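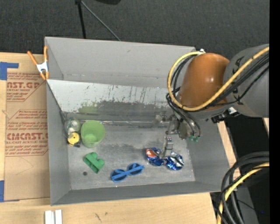

The Whiteley Teaching Station is a bench-mounted system for showing a robot arm how to carry out handling tasks, either by guiding the arm directly or by driving it from a remote hand controller. It is supplied to universities, training centers and small production sites that need to record good examples of a task and play them back or use them for learning. Bin work is the most common first application. A gray bin on the tabletop, a single arm coming in from the side and a mix of objects such as a crushed can, a plastic cup and a pair of sunglasses are enough to give a new operator a full morning of practice. Crumpled and clear items are worth including early, as they call for more careful placing of the finger than a plain block does.

## Two ways to teach

**Hand guiding.** The operator presses the enable switch, takes hold of the arm and moves it through the task. The arm carries its own weight and resists only lightly. Hand guiding suits short approach paths, fixed pick points and any task in which the operator wishes to feel contact with the work surface.

**Remote control.** The operator sits or stands at the Raletti hand controller and moves the arm from outside the work area. Movement may be scaled down for fine work, so that a wide motion of the hand gives a small motion of the gripper. Remote control is recommended for long sessions and for bins with high walls, where a guiding hand would block the operator's own view.

The two methods may be combined in one recording. Many operators guide the arm by hand to a point above the bin and then change to the controller for the grasp itself.

## Recording and review

Each recording is held by the Peltov software as a separate attempt, with a start mark, an end mark and a result entered by the operator. Attempts may be replayed at reduced speed, trimmed or removed. A failed attempt can be kept and labeled as such; the software does not discard it unless instructed to do so.

Operators should agree on the wording of task labels before the first session. "Pick can" and "take can from bin" will be treated as two different tasks, and merging them later is slow work.

## Specifications

| Item | Value |
|---|---|
| Working reach | 670 mm |
| Hand controllers included | 2 |
| Longest single recording | 10 minutes |
| Attempts stored on the station | 275 |
| Teaching methods | Hand guiding, remote control, combined |
| Mounting | Tabletop |

When the local store is full, the station will not begin a new recording until attempts have been exported or removed.

## Supplied with the station

- Teaching arm with enable switch
- Raletti hand controllers
- Peltov recording software, licensed for one station
- Mounting plate and fasteners
- Printed operator guide

Bins, clamps and practice objects are not included. Grippers are ordered separately — please state the size and weight of the items to be handled when requesting a quotation.

## Site requirements

The table must be level and must not shift when the arm is moved at full reach. Bins should be clamped or otherwise held in place before recording begins. If a bin moves partway through a set of attempts, the earlier recordings should be checked against the new position before they are used for playback.

Cables should have enough slack for the full range of wrist motion. Operators are asked to move the arm slowly through its range before each session and to confirm that no cable is pulled tight.

All persons using the station must complete the operator training course. The emergency stop must remain within reach of the person holding the controller — including during replay.

## Training and orders

Operator training is provided at the customer's site or at the Skastemex training room. The next group course is planned for January. Places are assigned in the order in which signed forms are received.

Requests for quotations, replacement controllers and extended software licenses should be addressed to Yvonne Mottram, Equipment Sales, Skastemex. Existing customers are asked to include the station serial number, printed on the underside of the mounting plate.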